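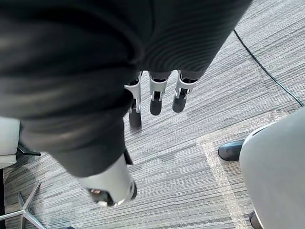 Tumaini Waweru wrote: Can the carpet be added to this ticket, or does it need one of its own? The bin walks. Every time anyone steps on the pedal it shuffles along, and by the end of the day you have to go and find it.

Reply from Romana Štěpánek, Facilities, Ondale ground floor
It can live here. I've changed the title from "Bin bag falls in" to "Bin, general", which I suspect I'll regret.

Status: Open
Area: Quiet corner, by the partition
Priority: Low (Godfrey Shirima has asked for Urgent. It is a bin.)

Original report, Imani Nyanda
The bag in the pedal bin by the armchair won't stay up. You put in a fresh one, it looks lovely, someone drops in a banana skin from a modest height and the whole bag goes down after it. Then everyone keeps using the bin as though there were still a bag in it. I have cleaned it out twice now and would like a different hobby. Also, the lid doesn't always come down by itself, and I can smell other people's lunches from the chair.

What was already tried
Tape round the rim. Held until lunchtime, and left a sticky edge that collected fluff.
A big elastic band from the post room. Worked well, then went back to the post room with someone who felt strongly about it.
A note asking people to place rubbish gently. Found in the bin.

Step 1. Check the size
The bin holds 30 litres and the bags in the cupboard say 30 litres, so on paper we're fine. On the rim we're not. The Kinent bags are long and narrow, and the top barely folds over. I could get it over the edge by pulling, at which point the seam gave way. We have a box of 100 of these. Awuor Sang ordered them and would like it noted that they were on offer.

Step 2. Change the bag and start clean
Wiped off the old tape with warm water and washing-up liquid. Dried the rim properly, as a damp one lets the plastic slide. Went over to the blue bags from the kitchen store, which are shorter and wider. Shake it open before it goes anywhere near the bin, push the bottom down with a fist, then fold the top outwards the whole way round and tie a small knot in the slack at the back.

If you're doing the change yourself, pull the bin out from the wall first, and please don't park the full bag on the armchair while you look for a new one. The cushion has suffered enough.

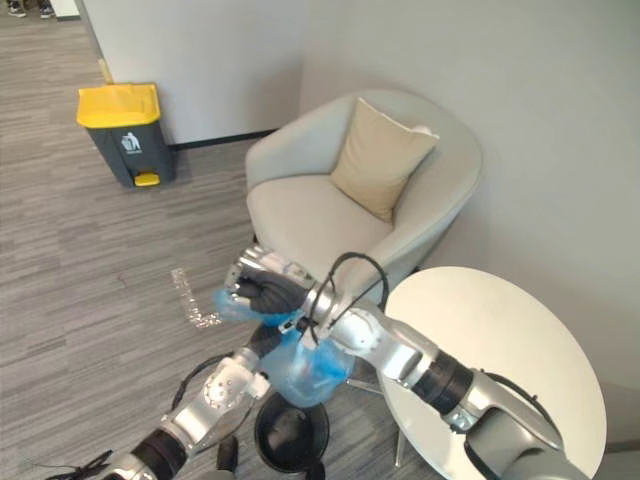
Step 3. The lid
Lifted it by hand and it moved freely, so the hinge is all right. The trouble was the bag, bunched up at the back where the lid wants to close. With the slack knotted and tucked under the fold it shut seven times out of seven. Imani watched and says I was pressing the pedal "like someone who knew they were being watched". Accepted.

Step 4. The walking
Tumaini is correct, it creeps. The carpet lets it slide and the wall only stops it going backwards. I tried a square of rubber matting underneath and it stayed where it was for the rest of the afternoon. It needs trimming so it doesn't stick out and trip people.

Comment, Godfrey Shirima
Could the bin simply go somewhere else? It's a nice chair. I don't see why it has to share a corner with everybody's teabags.

Comment, Romana Štěpánek
It was somewhere else. It was by the lifts at Imholm House, and you asked for one closer.

Comment, Awuor Sang
What do I do with the long bags?

Comment, Romana Štěpánek
They fit the tall bin in the Orbán room. I've moved the box there and written TALL BIN ONLY on it in marker.

Comment, Imani Nyanda
Two days on the blue bag, still up. Someone put half a melon in it. Bag held. Lid shut. Please leave the ticket open until the matting is trimmed, I've already caught my heel on it once.

Status: Open, waiting on scissors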